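Peacekeepers and the small print

I spent most of September reading about how peacekeeping missions end, which is a strange way to pass a month, but I had a train commute and a long document to get through. I want to write down what I took from it before I forget.

My interest started with a talk by Albane Collet at our local library. She worked for years as a civilian adviser on troop withdrawals and now teaches. The talk was meant to be about mandates, meaning the text that says what a foreign force may do in a country and for how long. Most of the questions afterwards were about when the soldiers go home, and she was patient with all of them.

Her main point was that a withdrawal is usually announced well before it can be carried out. A minister stands up and says the troops are leaving. The papers print it the next morning. Then somebody has to work out what happens to the airstrip, the water plant, the local staff and the fuel. She told us about one mission where the handover list ran to 3,456 items, and where two of the items were bridges. Both governments thought the other side was going to maintain them.

I asked her whether an announced withdrawal changes how people on the ground behave. She said it does, almost at once. Local commanders begin to plan for the day after. Shopkeepers near the base stop ordering stock. Families who had moved back to a village may leave it again. A date has effects even if it is later pushed back, and in her experience it is often pushed back.

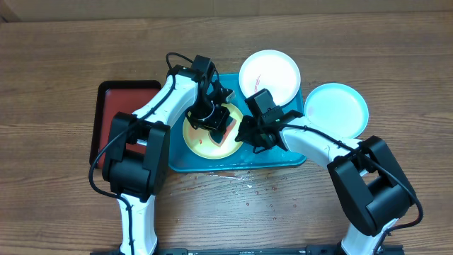

Two arms, one teal tray.

The other thing I had not understood is the difference between pulling out and drawing down. Drawing down can mean that most of the soldiers go while the agreement that let them in stays in force. They can then come back at short notice without a new vote or a new treaty. A government can say with a straight face that its forces have left, and keep the lease on a harbour for 99 years. I had always read those stories as a plain yes or no.

I went and read a few status of forces agreements after that. They are dull, but they are short compared with most treaties and you can get through one in an evening. The parts to look at are the length, the notice period and who has jurisdiction if a soldier commits a crime. The last of these causes more bad feeling than anything else in the ones I read, and it hardly ever gets into the news reports.

I don't have a firm view on whether outside forces do more good than harm. It depends on where they are, who asked for them and whether there is a political process going on alongside. Collet thinks the political process matters most and that troops can only buy time for it. I think she is probably right, though I would like to hear the case from someone who disagrees with her.

Next on my list is a book on ceasefire monitoring, which is a separate job done by much smaller teams, often unarmed. The library has ordered it for me. If anyone has read something good on the subject, please leave the title in the comments.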